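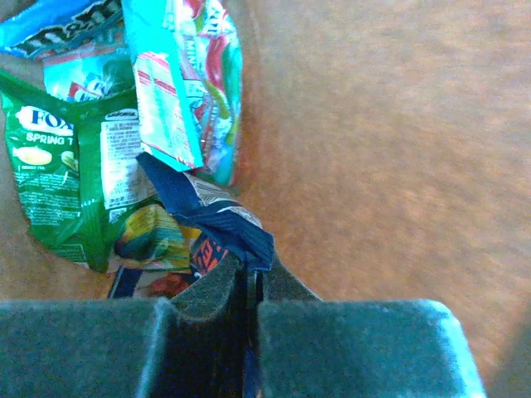
Changes to trash and recycling pickup at Stallum

2023-10-08

The contract with Moser for waste collection ends this fall and has been renewed with different terms. The new terms start on the first of November and apply to all 104 apartments, including the ones above the shops. A printed copy of the schedule will go in every mailbox before then.

Paper and cardboard will be picked up every other week instead of every week. The bins for paper are being replaced with larger ones, so the total space stays close to what we have now. Please flatten boxes. Moser has said that boxes left standing next to the bins will not be taken, and under the new contract they can charge for a second trip. That charge goes into the shared costs, so everyone pays for it.

Glass and metal stay as they are, behind the bike shed.

Plastic is the part that changes most. Until now, bottles, tubs and film all went into the yellow-lid bins. From November, those bins are for bottles and tubs only. Chip bags, candy bar wrappers, cookie sleeves and similar packaging go in the regular trash. Many of these are made of several thin layers stuck together, and the sorting plant Moser uses does not accept them. The last two loads from our building were turned back for having too much of this in them, and we were billed for both.

A few residents asked at the September meeting whether a separate collection for wrappers could be set up. Marlies Kofler looked into it. The one company that answered her, Drivalia, will take them, but they ask for a minimum of 300 liters per pickup, clean and dry, and the pickup fee is higher than what we pay for glass. The board voted to leave it for now and look at it again next spring. If you are interested in helping with storage and sorting, leave a note for Marlies in the office mailbox, as the answer in spring will depend on how many people are willing to do the work.

Food waste: the green buckets can be exchanged if the lid is broken. Konrad Bachmann has 6 spare ones in the basement of entrance B. Paper liners only, please. The bags sold as compostable do not break down in time at the plant and are pulled out by hand.

Large items such as mattresses, shelves and old chairs are collected 3 times a year. The next date is in November and will be posted in the entrances once Moser confirms it. Do not put anything out before the evening prior to pickup. The sofa that has been in the hallway of entrance C since August needs to go back into its owner's apartment or storage unit until then. The fire inspector mentioned it by name in his report.

Electronics and batteries are not part of the contract. Small batteries can be dropped in the box by the laundry room. Anything with a plug has to go back to a store or to the town collection point, open in the mornings.

The keys to the bin room will also change. The new lock takes the same key as the front door, so the old bin room keys can be returned to Andri Zaugg or dropped in the office mailbox in an envelope with your apartment number. Deposits will be credited on the December statement.

Questions about the schedule go to Marlies. Questions about costs go to Reto Lüthi, who has the full contract and can show it to any resident on request.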